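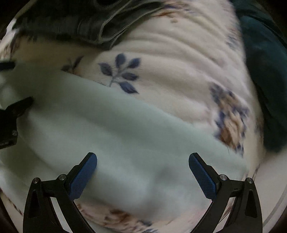
Laundry & Linens

Help Desk > Around the House > Laundry & Linens > Folding

3 min read

How do you fold fuzzy fleece so it stays folded?

Hendrik Mnguni

Hello all, I hope this is the right section. I do all my folding on the bed, on top of the flowered blanket, and with T-shirts and jeans I get along just fine. Fleece is where I come unstuck. I have a few pale green pieces that are lovely and soft, and the minute I let go of one it slumps into a big lazy roll with air in the middle. Pressing down on it helps for as long as my hand is there.

It doesn't help that what I'm folding on is fuzzy too, so everything grips everything. When I pull one corner of the green, half the cover comes along and then I have two things to straighten. I've tried folding against my chest, the way my aunt does her towels, and I end up with a sort of cushion.

My wardrobe shelf is only 20 inches wide and I'd like two stacks side by side on it, so I really do need these to behave. Do I need one of those folding boards? I saw the Faro one at the store and almost bought it, but I'd like to hear from somebody first. Sweatpants are the worst of the lot, if anyone has a method just for those.

Lullska

Buy the board. Or roll them, that's what I do, rolls don't come undone if you pack the drawer tight enough.

Ottó Kerekes

Hendrik, I sympathize! I fold for a household of five and I put off the fleece until last every single time. I wouldn't spend money on a board yet, though. They're nice for shirts, but thick fabric springs right back off them.

Let's take the sweatpants, and please bear with me because I do go on.

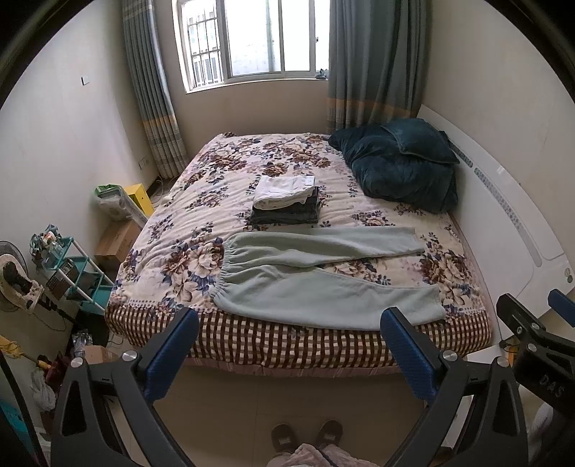 Folding & Storage

Lay the pants sideways along the near edge of the bed, waistband at one end and legs stretched out toward the other, as with the mint pair on the floral blanket. Put whatever you've already folded a little farther back, in one stack, so you aren't reaching over it or knocking it with your elbow. Dark things at the bottom and a white one on top is how mine usually end up too – no reason, just the order they come out of the basket.

Now smooth from the waist to the hems with the flat of your forearm. It's the elastic that bunches things up, and the wrinkles up there will throw off every fold you make afterward, so go over that part twice. Bring the nearer leg over onto the farther one and line up the hems first, then the side seams. The crotch will stick out in a little triangle. Tuck it in flat.

Then fold in thirds, starting from the hems, and stop just short of the waist. Slip the folded part into the waistband like a letter into an envelope. That's what keeps it shut! I learned it from a neighbor in Dobos and I've never gone back.

For blankets and throws, fold lengthwise first and lean on it with both arms to get the air out before you make the next fold. If the cover underneath keeps grabbing, spread a cotton sheet over it while you work.

Hendrik Mnguni

Thank you Ottó, the envelope trick held all the way to the shelf! The throws are still a bit puffy but I'll try the sheet this evening.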